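Kocsis Renters Policy

The Kocsis Renters Policy is sold by Braria to tenants in apartments, duplexes and rented houses. It covers your belongings, your liability to other people and the extra cost of living elsewhere if a covered loss makes your home unfit to live in. The building itself is your landlord's to insure.

Personal property is covered against fire, smoke, theft, vandalism and sudden water damage from plumbing. Furniture, clothing, kitchenware and small household goods all count toward one limit, which you choose when you apply. The standard deductible is $300 per claim. You can raise it to $1,000 for a lower premium.
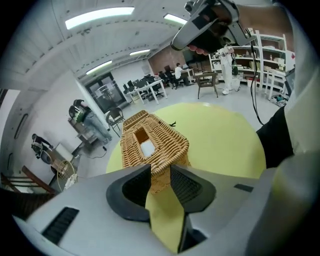
Woven basket on a round yellow table.

Claims are paid at replacement cost on items you replace within 13 months. Until then we pay the depreciated value — the balance follows once you send in receipts. Flood and earthquake are not covered under this policy. Jewelry and bicycles have their own lower limits, listed on your declarations page.

Keep a home inventory. The Zamby app is included with every policy and lets you store photos, receipts and purchase dates by room. Open each closet and drawer as you go, and add new things when you buy them.
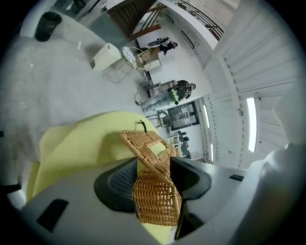
A paper list works too, if you keep a copy somewhere other than your home. Adjusters accept either one.

Roommates are not covered unless they are named on the policy. You can add one at any time through the Stultstead service office or in your online account. New policyholders may cancel within 14 days of the start date for a full refund. After that, unused premium is returned by the day.

Last updated: November 7, 2018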